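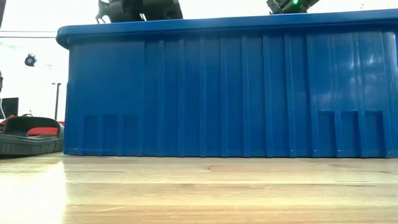

The shoe bin: a reply, and some rules I expect to regret

To: jastancombe-swimmers list
Date: 31/12/2018
Subject: Re: Re: Sandals (again)

Two answers in one message, so scroll down if you only came for the argument about Lomstead.

First, yes, the blue bin is the shoe bin. It has always been the shoe bin. It spent most of December in the corridor holding other people's wrapping paper, and I can see how that confused matters, but the paper has gone to the recycling and the bin has gone back to its proper job. It's the big plastic one with ribs down the front and a thick rim you can get your fingers under. If you have your hand on something with a hinged lid, that's the float store, so please put your slides somewhere else.

Second, the earlier message, which I'm quoting at length as it deserves to be kept:

> Murray,
>
> I have no wish to start the new year with a complaint, so I am
> making it now.
>
> I left a pair of green slides by the door after the Woneck
> session. When I came back there was one green slide and one
> pink slide, side by side, as though they had been introduced.
> I wore them to the car. I would like it noted that they were
> both left feet.
>
> Could we not have a hook each? At Lomstead they have hooks.
> They also have a bench. I don't want to go on about the bench.
>
> Also, whose idea was it that everybody should buy the same
> sandal? I count 8 people on this list with black ones and
> I can't tell any of them apart, the sandals or the people.
>
> Yours, in odd shoes,
> Moynihan Road contingent

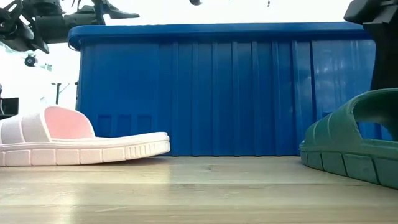
Pink slide, dark green slide, shoe bin.

Taking those points in a sensible order.

Hooks. Slides don't hang on hooks. They hang for a moment and then drop on someone's towel. I have swum at Lomstead and I've seen the hooks, and I have also seen the floor under them. The bench I grant you. It's a very good bench.

Both left feet. I've checked, and there's a matching pair of right feet in somebody's car. Whoever you are, you must have noticed by now.

Same sandal. It was a bulk order. Fifty pence off a pair if we all went in together, and we all went in together, and I'd do it again. The choice was black, green or pink. If everyone had filled in the form we'd have had a nice spread, but most of you wrote "don't mind", and it has since come to light that you do mind, quite strongly.

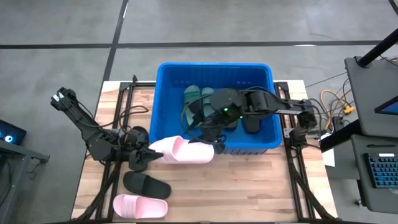 Murray Simard
Shoe bin and lost property, Jastancombe Swimmers

So, the system. Everything that isn't on a foot goes in the bin. Lay them lengthways on the bottom with the pair together, like the green ones, which are a credit to somebody. Black ones go next to them. Pink ones go in as well; I mention this as there's a school of thought that leaves pink on the table, to be dealt with by whoever is passing.

Please put them in flat. Dropped in from a height they land on their sides, and then the next lot sit on top at an angle, and the whole thing is full after 4 pairs when it should take a good deal more.

Write your initials under the strap. Biro comes off, so use a laundry pen. There's one in the drawer with the locker keys, and it would be lovely if it were still there in February. Initials on the sole wear away within a month, as M.S. can tell you.

Anything left over at the end of a session stays in the bin until the next one. After 2 sessions it becomes mine to deal with, and I should warn you that my feet are quite an ordinary size.

I'm not going to referee swaps. If you've gone home in someone else's green and they've gone home in yours, and they both fit, I suggest you each keep quiet and have a happy life.

One last request for the Woneck lot. The wooden table is for sorting on. By all means spread the slides out along it while you look for yours, then put the rest back, including the ones you don't like the look of. I've been asked whether it might also be used for cake. It may, once somebody has wiped it.

Murray

PS. The single flip-flop with the daisy is still here. It isn't part of the bulk order and I won't be taking questions about it.

6 replies in this thread · 3 shares

This archive uses cookies to remember your login. Accept | Manage settings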